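Sunday cleaning and the joy of long radio plays

I've found the best way to get through housework and it's so simple I'm a bit cross it took me this long. Radio plays! Not podcasts, not music - proper old-fashioned serials with creaking doors and someone forever pouring tea.

My current one is Skallimura, a mystery set on a made-up island, 65 episodes long and each one roughly the length of a decent floor wipe.

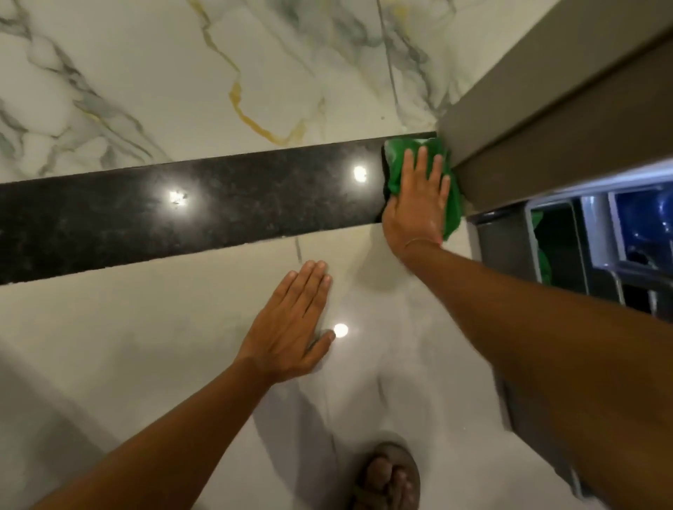
The lighthouse storyline had me gripped from the off. I started it on the bus back from Hulme and very nearly missed my stop, and by episode 5 I was finding extra jobs just to keep listening. The foley is wonderful too - you can hear every bit of gravel.

Next up is Tendo, a comedy about a village post office. A friend swears the goat episode is the funniest half hour she's ever heard, so I'm saving it for the oven.

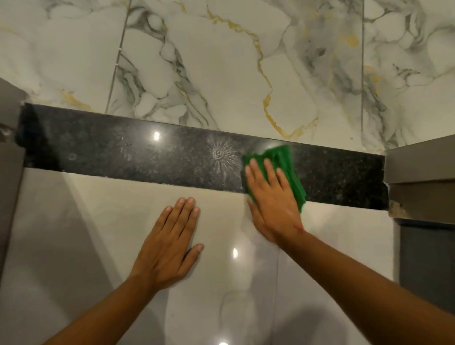

Green cloth, black granite, gold veins in the tiles.

If you know any other good long serials, please tell me in the comments. Ghost stories especially welcome, now it's November!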